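Última revisión: jueves 24 de octubre. Si algo no cuadra con el cartel de la entrada, manda el cartel.

# Preguntas frecuentes: taller de suelos de madera, Villstead

## Antes de venir

**¿Hay que reservar?**
Para el curso sí. Para traer una muestra o preguntar algo, no. Mañanas mejor, por la tarde hay máquinas en marcha y no se oye el timbre.

**¿Necesito experiencia?**
No. Saber usar un metro ayuda. El curso básico empieza desde cero: tipos de tabla, lijado, tapar juntas, acabado.

**¿Quién da las clases?**
Doina Kneževič el básico, Éabha McGrath el de restauración. Si una falta, la otra cubre. No se puede elegir.

**¿Qué llevo puesto?**
Zapato cerrado, pantalón largo, nada de mangas anchas ni collares. Mascarilla y cascos los ponemos nosotras. Rodilleras propias si tienes, las del taller están muy usadas.

**¿Puedo ir con niños?**
A recoger material, sí. Al curso no, mínimo 16.

## Lijado

**Mi suelo cruje. ¿Lijar lo arregla?**
No. El crujido viene de debajo: rastrel suelto, clavo que roza, tabla que ha encogido. Primero fijar, luego lijar. Al revés es trabajo doble.

**¿Cuántas veces se puede lijar un parqué?**
Depende de la capa útil. Macizo, varias. Multicapa con lámina fina, una y con cuidado, a veces ninguna. Levanta el perfil de una puerta y mira el canto. O trae un trozo.

**¿Qué grano uso?**
Empezar con el más fino que quite el barniz viejo, no con el más basto "por si acaso". Para terminar, 100 en la mayoria de los casos. Más fino y algunos barnices agarran mal; lee la ficha del producto.

**¿Puedo saltarme un grano?**
Uno, quizá. Dos ya no: las rayas salen al barnizar.

**¿Y las esquinas?**
Rasqueta y taco. Paciencia. La lijadora de bordes no llega y si la fuerzas deja medias lunas que luego se ven desde la otra punta de la habitación.

**¿Qué hago con el serrín?**
Bolsa fuera de casa, al final de cada jornada. Con restos de aceite puede calentarse solo. Los trapos con aceite: extendidos al aire o en agua, nunca hechos una bola.

## Acabados

**¿Barniz o aceite?**
Pregunta eterna. Barniz: aguanta más, se limpia fácil, pero un arañazo obliga a repasar toda la zona. Aceite: se repara por partes, pide mantenimiento. Con perro grande, las dos tienen pegas.

**¿Vendéis Brindel?**
Sí, aceite incoloro y tono miel. El blanco está agotado desde mayo, no tenemos fecha.

**¿Y Sovex?**
Solo el barniz al agua, mate y satinado. El brillo por encargo.

**¿Cuántas manos?**
2 de aceite normalmente. Barniz, lo que diga el bote. Lijado suave entre manos, aspirar, paño húmedo, esperar a que seque. Esperar de verdad.

**¿Cuándo puedo volver a poner los muebles?**
Pisar en calcetines no es lo mismo que arrastrar un sofá. Mira el tiempo de curado, no el de secado, son dos lineas distintas en la ficha. Alfombras lo último.

## Alquiler de máquinas

**¿Se puede alquilar sin hacer el curso?**
La de bordes sí. La de banda solo si has hecho el curso o nos enseñas que la sabes manejar, son diez minutos.

**¿Qué incluye?**
Máquina, cable, saco y llave. Las lijas aparte, se devuelven las que no uses.

**¿Hay fianza?**
Sí. Se devuelve al traer la máquina limpia y completa. Falta la llave, se descuenta la llave.

**Mi piso es viejo, ¿aguanta la instalación?**
La de banda tira bastante. Un enchufe para ella sola y alargador desenrollado del todo. Si salta el diferencial, para y llámanos.

## Material y pagos

**¿Tenéis tabla antigua para reponer?**
Algo de roble y pino, lo que sale de derribos. Nikolovski nos trae lotes de vez en cuando. Cada lote lleva su referencia; del 714 (roble, espiga) queda roughly nada, cuatro retales cortos.

**¿Igualáis el color?**
Lo intentamos. La madera nueva oscurece con la luz, así que el primer año se va a notar el parche.

**¿Formas de pago?**
Tarjeta o efectivo. Factura, pedirla en el momento.

**Si cancelo el curso, ¿me devolvéis el dinero?**
Con una semana de aviso, entero. Después, cambio de fecha y ya.

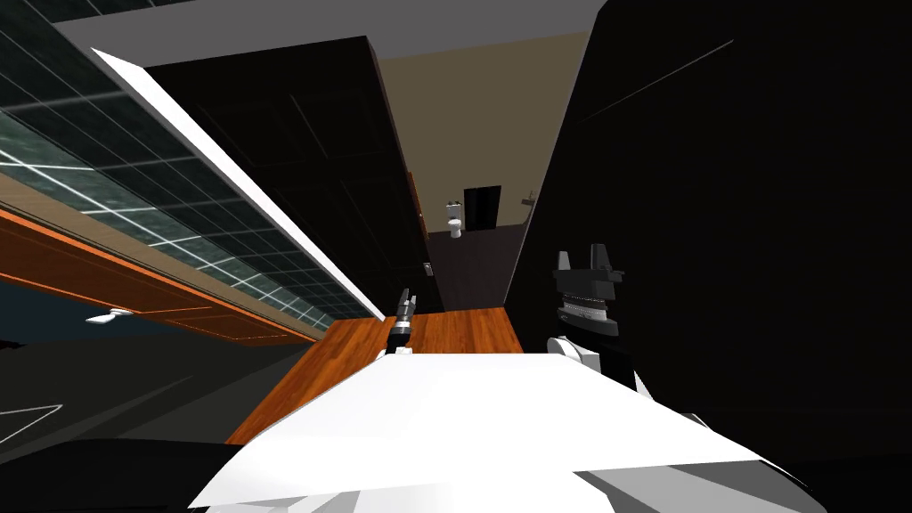
*Suelo de madera, al fondo.*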